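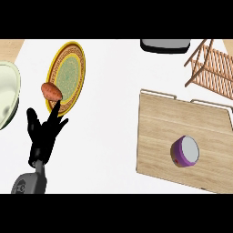
###### Figure 4. Robotic hand, sweet potato and round yellow plate on a white tabletop (computer rendering).

## 4. What buyers write when a refund does not come

### 4.1 Material

The complaints were taken from Stumovari, a public site on which buyers can leave a text on any web shop. We collected all texts on three clothing shops, Dander, Kun and Tolter, that were online on October 9, 2018. After removal of doubles this gave 3,931 complaints. The site allows a maximum of 1,000 characters in one text, and many writers use the full space. Some of them continue in a second text on the same day; we joined such pairs and treated them as one complaint.

From the whole set we drew 375 complaints for reading by hand. Two of the authors (Dierckx and Van Acker) read them independently, and the cases on which they did not agree were decided by a third reader, Gerrit Kramer, who had no part in making the coding scheme. The scheme has five main codes: item not as shown, return form not received, no answer from the shop, partial refund offered, and return cost higher than expected. One complaint may carry several codes.

### 4.2 The order of events in the complaint

Most of the texts we read follow the order of time. The buyer names the item and the occasion for which it was ordered, then the arrival of the parcel, then the first message to the shop. Only after this comes the judgment. An exception is the title line, where the judgment is often given at once, in very strong words. It seems to us that the title is written for other buyers and the body is written, at least in part, for the shop. Several writers of complaints on Tolter change from "they" to "you" in the middle of the text, and a few end with their order number, as if an employee would read it and act.

The occasion deserves some attention. A coat for daily use is described with its faults: the seam, the lining, the size. A dress for a wedding is described with its date. When the date has passed, an exchange has no more value for the buyer, and the offer of a new item is then reported as an insult. Peeters (in his unpublished notes to the pilot study of June) called this the "dead date" problem, and we keep his term.

### 4.3 Offers of partial refund

Complaints on Kun show a pattern that we did not meet in the same form with the other two shops. The shop first offers a small part of the price, and the buyer may keep the item. If the buyer refuses, the offer is raised a little. The address for return is given only after repeated refusal. Writers copy these offers into their complaint one under the other, with the amounts, and leave them mostly without comment.

With Dander the trouble lies elsewhere. Here the return form is promised by email and, according to the writers, does not arrive. We could not check this from the side of the shop. Ondieki wrote to all three firms with a short list of questions, and only Tolter replied, with a copy of its general terms.

### 4.4 Role of the payment provider

Many buyers turn in the end to their bank or card company. What they report on it is mixed. A buyer who paid by card and kept the messages usually describes a clear procedure, even when the outcome was still open at the time of writing. A buyer who paid by bank transfer describes a single phone call. We did not code the outcome, as the texts are rarely updated after the first posting, and a missing update can mean a refund as well as a buyer who gave up.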